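**Ticket 126 - travel policy, baggage claim form rejects upload**
Sunday, January 6, 2019

Aoi Aoki: claim portal times out on page 2. Policy active, Comthorpe plan. Tried 4 times, two browsers. Same error.

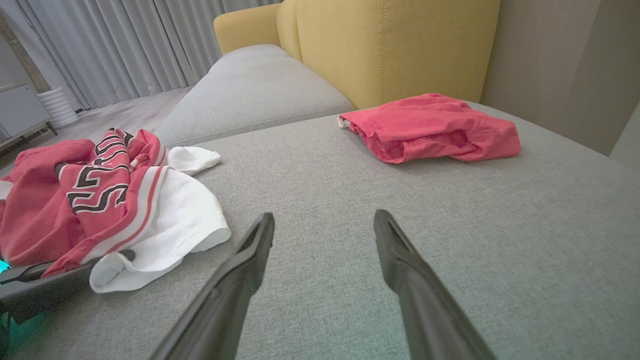 Portal wants one photo per lost item, max size unclear. Customer is claiming clothes from the delayed bag. Test upload w/ the red jersey with white trim, on the gray sofa, failed too. So not the customers file.

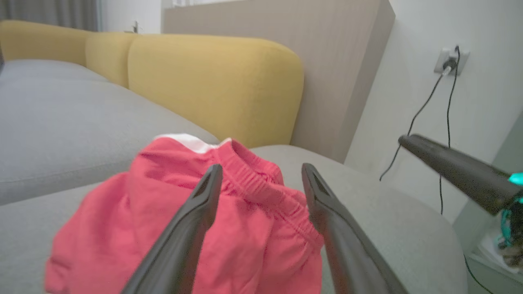

*Pink clothing on sofa seat*

Ghazal Zamani: cleared session, raised timeout to 66 sec. Went thru. Medical claims page not checkd yet. Leaving open, assigned to Baltasar Carrasco.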